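Shared Workshop Sets Robot Arm to PC Assembly

July 2023 - Members of the Rodden workshop are building a cell that fits parts into desktop computers. The project, named Nevow, runs on a budget for 30 evenings.
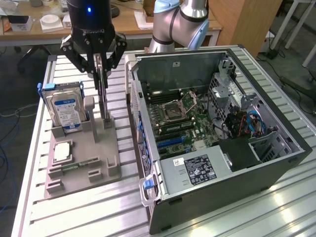 Gripper at the parts tray, with the open case alongside.

Parts are presented in gray holders at fixed positions. The arm is taught each pickup point by hand - six per tray - and the taught points are stored by part name.

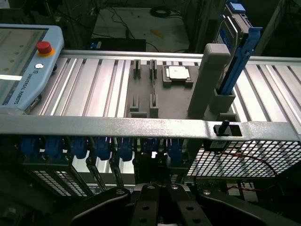
Teach pendant and fixture plate on the slatted table.

Work on add-in cards began in April. Clearance between the fingers and neighboring parts sets the approach angle. 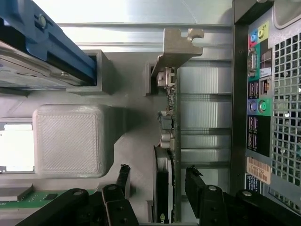 Veronika Bakos would like the tray drawings released before the code, as her own bench at home has room for a smaller arm only.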